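Support > Manuals > Kumsa Countertop Dishwasher > Section 4: First wash and unloading

Overview Unpacking Water supply First wash Care Faults Contact

Section 4: First wash and unloading

This section covers the Kumsa 490 and the Kumsa 490 Nera. The two models share the same tank, pump and spray arm. The Nera has a delayed start button and a darker door. Where a step applies to one model only, it is marked.

Complete Section 3 before you start. The drain hose must be fitted and its free end must sit lower than the base of the machine.

4.1 Before the first wash

1. Remove the foam block from under the basket and the tape from the cutlery tray.
2. Turn the spray arm by hand. It should move freely through a full circle.
3. Check that the filter is locked. The arrow on the filter must line up with the mark on the tank floor.
4. Fill the salt holder if your water is hard. Your water supplier can tell you the hardness in your area.
5. Wipe up any spilled salt and run the first wash straight away.

Caution: Salt left on the tank floor will mark the steel. Do not use table salt.

4.2 Running the first wash empty

1. Close the door until it clicks.
2. Press Power. The water light flashes.
3. Pour water into the top inlet with the jug supplied. Stop when you hear the tone. If the machine is plumbed in, skip this step.
4. Select Programme 2 and press Start.
5. Nera only: make sure the delay light is off, or the wash will not begin until the delay has run.

A slight smell of rubber is normal on the first run and fades after a few washes.

Note: If the display shows E4, the door is not fully shut. Open it, check that the basket is pushed right in, and close it again.

4.3 Loading plastics and small items

Look for a dishwasher mark on the underside of plastic tubs and bowls. Items without one should be washed by hand. Place tubs face down, well away from the heater at the rear, and hook light lids under the folding rack so that the spray cannot lift them. Wash lids and tubs apart, never clipped together.

4.4 Unloading

1. Wait until the end tone has sounded and the steam vent has closed.
2. Open the door a hand's width and leave it for ten minutes. Plates and glasses are easily chipped while hot.
3. Lay one or two folded tea towels on a flat surface near the machine.
4. Empty the basket from the front. Tip each item slightly as you lift it, so that water held in the rim runs back into the tank.
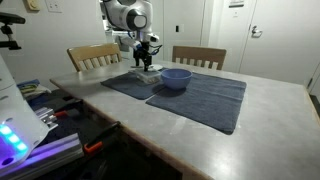 Fig. 7. Plastic container and bowl set out on towels.

Plastic holds less heat than china and dries more slowly. Leave tubs and bowls to air before you stack them. Lids with a groove or seal can hold water for several hours, so stand them on edge if you can.

Do not put damp containers away with the lid closed – trapped moisture causes stale smells.

5. Wipe the door seal with a dry cloth, including the lower corners.
6. Leave the door ajar until the inside is dry.

Caution: Do not rest anything on the open door. It is not a shelf, and a load of over 2 kg can bend the hinge.

4.5 If items are still wet or cloudy

Wet items: choose a programme with a drying stage and add rinse aid. Setting 4 suits most homes.

Cloudy glasses: wipe one with a little vinegar. If it clears, the cause is limescale and the salt holder needs filling. If it stays cloudy, the glass is worn and cannot be put right.

Spare jugs, filters and door seals can be ordered from the Vilesgate parts desk. The part number for the door seal is 747.

Page last revised 11 October 2025

Comments (3)

Jirnetau
Step 3 in 4.2 could mention how many jugs it takes. I thought mine was broken as the tone took so long to come. Works fine now.

tealcupboard
Had E4 every time until I read the bit about the basket. It was sticking out by a few millimetres.

m_orchard
Does the 747 seal fit the older model with the round handle? The parts page doesn't say.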